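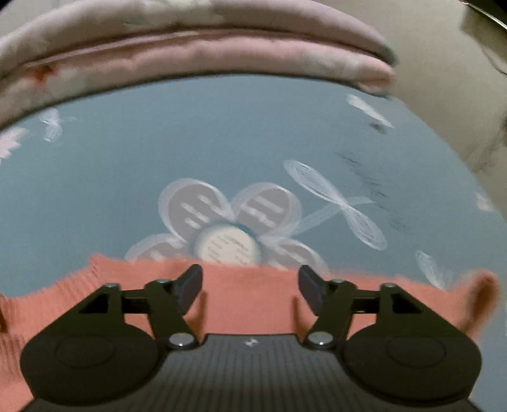 Ticket 831
Queue: Linen and Laundry, Prarescombe
Opened: 2023-04-11
Priority: normal
Status: monitoring
Subject: Coral lint on blue-gray floral bedding

Reported problem

Orange fibers on the blue-gray floral sheets after laundering. The source is the coral ribbed knit issued to the same rooms. Fibers collect along the hems and on the white petals of the print, where they show most. The housekeeping desk at Prarescombe first logged it as dye transfer and asked for the sheets to be replaced.

Affected items

Flat sheet, blue-gray with white flower print, double size
Coral knit, ribbed, Gundale stock line
Washer 3 and the dryer paired with it

Initial checks

Dye transfer ruled out. A damp white cloth was pressed on the coral knit for 6 minutes and came away with loose fiber and no color. Marks on the returned sheets lift with tape. No staining under the fiber.

Load sheet for the previous week reviewed. Knits and sheets were being run together whenever there was room in the drum. The posted sorting chart separates by color depth only, so coral and blue-gray both fall under "medium."

Lint screen on the dryer: clean. Washer drain filter: partly blocked, orange and gray fiber, one button. Cleared and refitted.

Test 1

Sheet and knit washed together, normal cycle, filter cleared. Heavy fiber on the sheet at end of wash. Filter blockage is a contributing fault at most.

Test 2

Sheet washed alone in the same machine directly after Test 1, no rinse between. Light fiber on the sheet. Residue in the door gasket is carrying over.

Test 3

Gasket wiped, empty rinse run, sheet washed alone. No visible fiber after wash or after drying.

Test 4

Knit turned inside out, washed in a zip mesh bag on the gentle cycle, then laid flat. Sheet washed in the following load with no rinse between. Two or three fibers on the hem, removed by hand. Acceptable.

Cause

Mixed loads. The rib sheds from the face side when it rubs against woven cotton, and the gasket holds enough fiber to mark the next load.

Actions

1. Sorting chart reissued. Knits are now a separate category regardless of color.
2. Knits go inside out in a mesh bag, gentle cycle, no tumble drying.
3. Wipe the gasket after every knit load.
4. Drain filter added to the Monday checklist.
5. Sheets already marked: tape or lint roller on the dry fabric, both sides, then rewash alone. Do not rewash before rolling. Wet fiber works into the seams.
6. Knits are to be smoothed out and checked for pulled ribs before folding. Set aside anything with a run.

Replacement request

Declined. 112 sheets were on the request. All are to be treated under item 5 and returned to stock.

Update from Ogunleye site

Same bedding, same knit, no complaints. They have been bagging knits since the stock arrived. Mesh bag size confirmed as large; the medium bag leaves hard creases across the rib.

Update from Prarescombe

First treated batch back on the shelf. One sheet rejected for a torn hem, unrelated. Staff asked whether the knit can be stored on top of the made bed between uses. Yes, once it has been washed and shaken out.

Open item

Zaltimdale bag order is short. Until it arrives, run knits unbagged in a load of their own and do the empty rinse afterward. Review in June and close if there are no new reports.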